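How do you choose a robot's fingers?

Your hand can do a huge number of jobs. It can pick up a grape, turn a key, carry a bucket and hold a pencil. You don't have to change your hand between jobs. Robots are not so lucky. Most robot arms have a tool at the end called a gripper, and a gripper that is good at one job can be very bad at another.

At the Brivurau workshop, people try out grippers before they are used anywhere else. This page tells you how they do it.

What is a gripper?

A gripper is the part of the robot that holds things. The simplest kind has two fingers that open and close, like a pair of kitchen tongs. A motor moves the fingers. A computer called the controller tells the motor when to start, when to stop and how hard to squeeze.

Some grippers have no fingers at all. They use a rubber cup and suck the air out, so that the object sticks to the cup. These work well on smooth things such as glass. They are not much use on a woolly jumper.

Hard fingers or soft fingers?

Try this at home. Pick up a coin from a table using two wooden spoons. Now pick it up with your finger and thumb. The spoons are hard and smooth, so the coin slips. Your skin is soft and has tiny ridges on it, and it bends a little to fit the coin.

Robot fingers are the same. Hard fingers always close in exactly the same place. Soft fingers bend around an object and are kinder to things that squash. Ridges on a finger can help it to hold on. The rubbing force that stops things slipping is called friction.

The Brivurau workshop has been comparing two grippers this winter. One is called the Peletti and the other is called the Tiedemann. The Peletti has hard, flat fingers. The Tiedemann can have a different tip on each finger, so it takes longer to set up.

A fair test

If you wanted to know which of two friends could throw further, you would give them the same ball. Testing grippers is like that. Both grippers have to pick up the same objects, from the same table, using the same controller. Only the gripper is changed.

Each object is picked up, held for 5 seconds and put down again. If it falls, that counts as a miss. If it gets bent or squashed, that is a miss too. Each gripper makes 248 tries in one round of testing, and all the results are written in a table.

Flat things are the hardest. A ball has sides to hold, but a disc lying on a table has only a thin edge. The fingers have to come down very close to the table without bumping into it. Holes can help, as a finger tip may be able to catch in one - but only if the hole is big enough and the robot knows where it is.

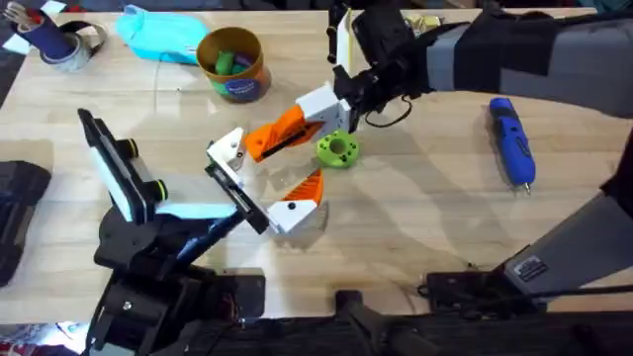
Two robot arms at a table. The gripper's fingers are open beside a green disc.

How does the robot know where things are?

Many robots use cameras. A camera looking at the table from above can show where an object is, but it can't always see how tall it is. A camera from the side is better for that. Bright sunshine can be a problem for both, as stripes of light on a table can look like the edge of something.

The pictures go to a program called Korkusora, which works out where the fingers should go. It needed nearly 2000 practice pictures before it was ready to use.

Which gripper was best?

The Peletti was quicker and did better with boxes and blocks. The Tiedemann dropped fewer flat things and didn't crush the paper cups. The workshop is keeping both, and the next round of tests will use bags and cloth, which change shape every time you touch them.

Words to know

Controller: the computer that tells the robot how to move.
Friction: the force that slows things down when they rub together.
Gripper: the part of a robot that holds things.

Page last updated January 2025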